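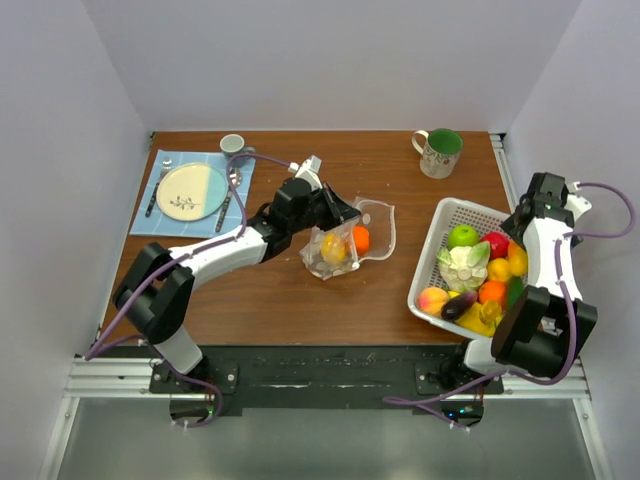

# Tritar two-arm policy kit: my review after a month of bagging fruit

I've been wanting to write this one up since January! Tritar is a training recipe plus a set of starter weights for two-arm setups, and the big claim is that you can teach it a new task from a tiny pile of demos. Kamol Ruangrit talked me into trying it on produce and a clear plastic bag, and if you've ever worked with bags you know why I groaned.

We recorded 84 demos, then trained overnight (6 hours, one card). I held back a set of layouts it had never met, with the basket and the place setting moved to new spots.

**What I liked**

- It got 47 of our test runs right before I touched a single setting. Our old baseline, Dedeo, never came close on the same table.
- Round stuff is easy for it. Lemons, apples, oranges, no drama.
- The write-up is readable! Bheki Fourie and I had it running before lunch.

**What bugged me**

- Crumpled plastic still throws it. When the mouth of the bag folds over, the arm hovers and dithers, and I had to stop 3 runs by hand.
- The eggplant. It wants to grab the end every time, and the grip slips.
- The logging tool is slow and the file names are a mess.

I'd still pick it over Dedeo for anything soft or floppy. If you only do rigid pick and place, save yourself the setup and stay with what you have. Next up for me is the cabbage, which Kamol thinks won't fit in the gripper at all.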